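3. Skill, Habit, and the Limits of Self-Knowledge
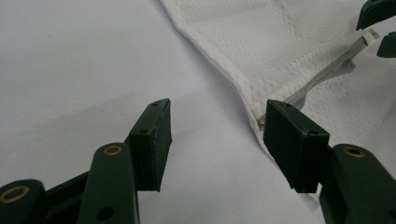

Figure 3. Two gripper fingers over a light surface, with white mesh fabric at the upper right.

The preceding section set out the view that a person's knowledge of his own mind is secure in a way that his knowledge of other things is not. On this view, which Hadar defends in its strongest form, a sincere report of what one believes or intends cannot be mistaken, although it may be badly worded. The present section considers whether the view can be kept once we turn from single thoughts to settled habits of judgment.

Consider a parish clerk who has kept registers for 40 years. Asked how she decides that an entry is complete, she gives a rule. Her work does not follow the rule. She passes entries that break it and returns others that satisfy it, and her decisions agree closely with those of other experienced clerks. Her account is sincere, and it is false. The defender of secure self-knowledge must say either that she has no belief on the matter apart from the rule, or that her real belief is hidden from her. The first answer leaves her conduct without any explanation. The second gives up the view.

Sembiring offers a third course. The clerk, it is said, knows how to judge entries but holds no belief about how she does so, and the rule she states is a guess offered to satisfy the questioner. There is something right in this. We often press people for reasons they have never needed, and what they supply under pressure should not be read as a report. Yet the reply succeeds only if knowing how and believing that are kept fully apart, and the clerk's case does not permit so clean a division. She can be corrected. Shown an entry she has passed in error, she accepts that it was an error and gives the fault by name. A capacity that answers to reasons in this way cannot be set wholly outside the life of belief.

It may be objected that correction comes later and proves little about her state of mind at the time. Tarnis presses this point, holding that the clerk forms a new belief when the error is shown to her. We grant that this may happen on occasion. As a general account it fails, for it cannot explain why she takes the entry to have been wrong when she passed it, by a standard she already held herself bound to keep.

The older moral writers were less troubled by such cases. They took it for granted that a man might be ignorant of his own heart, and they treated self-examination as a labor with no fixed end. Etell reads this as a religious doctrine with no bearing on the theory of mind. We disagree. The doctrine may be religious in origin, but the observation on which it rests is open to anyone, and Section 4 takes up its consequences for the notion of blame.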